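Sorting task, policy goes well then ignores the last few. Bad demos or not enough?
Tumeck Community > Data collection > Tabletop

Yolotzin Solís
Posted in May, edited once

Hi all, quick one before I lose the bench again. Two arm setup, task is batteries into bins, orange bin and green bin, teleoperated. We've got 50 good episodes and the first policy trained off them is half decent. Picks up strays near the bins fine. Put a few touching each other in the middle of the table and it hovers, dips, goes back up. Sometimes closes on nothing.
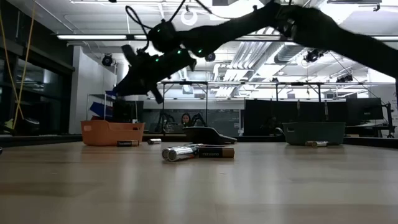 Operators say clumps are the slowest bit for them too, lots of regrasping, and I've been binning any episode with more than one missed grasp. Starting to think thats the mistake. Also we reset the table the same way nearly every time, out of habit. Do I just collect more of the same or change how I lay things out? Training on the default Sestgate config, haven't touched anything. Can't get more than 70 more episodes before the bench goes to someone else.

Eustaquio Zamudio
Reply, marked helpful

Change the layout. More of the same gets you more of the same.

Stop throwing out the misses. If the operator misses, backs off and gets it second go, keep it. Your policy has never seen a recovery so of course it just hovers. Only bin the ones where the operator gives up or knocks a bin over.

For the 70 I'd do most of them with clumps. Two touching, three touching, one lying across another, one standing up. Shift them round the table, not always the middle. And start some episodes half done, bins already with stuff in, just a couple left out. Otherwise the end of the task only ever turns up at the end of a long episode and the operator's tired and sloppy by then.

Put other objects out as well. We had a run where everything on the table was a target, so it learned "grab whatever isn't table". Great until someone left a mug there. Now we leave bits and pieces lying about and the operators go round them.

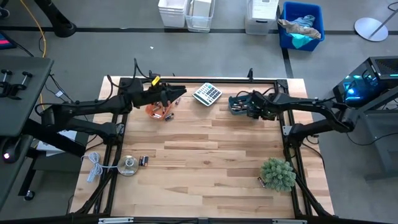 Batteries part sorted, with a calculator and a small fake plant left out on the table.

Last thing, keep 10 layouts back and never train on them. Write them down or you will forget which ones, ask me how I know.

Vaněk
Reply

just get more data tbh. we had 3,545 episodes on ours and it sorted itself out

Yolotzin Solís
Reply

Bit out of reach with 70 Vaněk but ta.

Eustaquio, thanks, went back and found 12 episodes I'd rejected that have a clean second grasp in them, putting those back in tonight. Do you label the recoveries seperately or leave them in with the rest?

Eustaquio Zamudio
Reply

In with the rest. Tag them in the notes field so you can pull them out if it goes wrong. Jirnesero export drops the notes by default, there's a tick box for it.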